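Horolus Oral Irrigator: User Guide
Section 4: Filling, pressure setting and first use

Read Section 3 (Assembly) before starting. The reservoir must be seated and the hose clipped into the handle before the base unit is connected to power.

4.1 Filling the reservoir

1. Lift the reservoir straight up off the base. Do not tilt it while the valve is engaged.
2. Fill to the MAX line with lukewarm tap water. Water above 40 °C will deform the valve seal.
3. Refit the reservoir and press down firmly until the valve clicks.
4. Wipe any water from the base with a dry cloth.

Note: Alcohol-free mouthwash may be added at no more than one part to one part water. Flush with plain water afterwards (see 4.4). Do not use salt, baking soda, bleach or essential oils.

4.2 Fitting a tip

1. Confirm that the unit is switched off.
2. Push the tip into the centre of the handle collar until the coloured ring sits flush.
3. Pull gently on the tip. If it moves, remove and refit it.

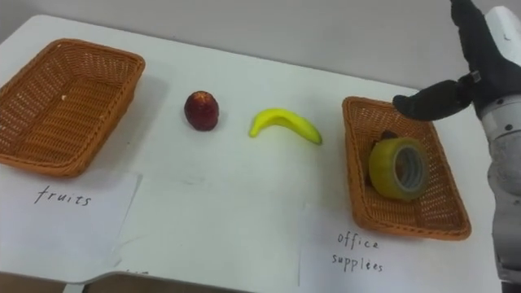
Tips are colour-coded so that members of a household can share one base. Tips themselves must not be shared. Replace the standard tip every six months and the orthodontic and periodontal tips every three months. The order code for the standard tip is 817. The periodontal tip is 3919 and the tongue tip is 3544; neither is supplied with the Ritcombe travel base, which has a narrower collar.

CAUTION: Use the periodontal tip at pressure setting 3 or lower. Do not place it under the tongue, inside the cheek or against the palate.

4.3 First use

1. Turn the pressure dial to 1.
2. Lean over the basin and place the tip in the mouth. Close the lips enough to prevent splashing while letting water drain out.
3. Switch on at the base, then slide the handle switch up.
4. Aim the jet at the gumline at 90 degrees. Start at the back teeth and follow the gumline forward, pausing briefly between teeth.
5. Repeat for the inner surfaces.
6. Slide the handle switch down before removing the tip from the mouth.

Stay on setting 1 for the first week. Increase by one setting at a time.
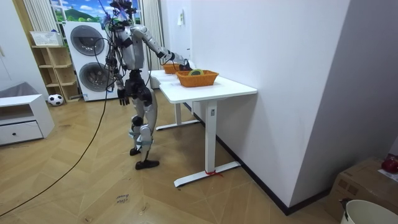 Page last modified: 6/12/22

Minor bleeding may occur in the first days of use. If it continues beyond two weeks, stop and see a dentist or dental hygienist. Consult your dentist before first use if you have had oral surgery or an implant placed in the past eight weeks, or if you have been told to take antibiotics before dental treatment.

WARNING: Do not direct the jet into the ear, nose, eye or throat. Children under eight must not use the appliance.

4.4 After each use

1. Empty the reservoir into the basin.
2. Run the unit for five seconds with the tip pointed into the basin to clear the hose.
3. Switch off and unplug.
4. Press the eject button and remove the tip. Leave the reservoir off the base until both are dry.

In hard-water areas, descale monthly with one part white vinegar to two parts warm water, then flush with a full reservoir of plain water. Descaling tablets sold for kettles are not suitable.
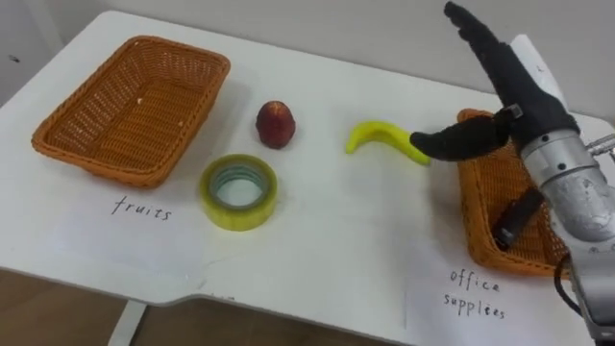
Sombat Kaewkla: Step 2 should mention the dial. Mine was still on 1 and five seconds didn't clear the hose. I had to turn it up to 5 and hold the handle lower than the base before the last of the water came out. Same result with the older valve and the replacement.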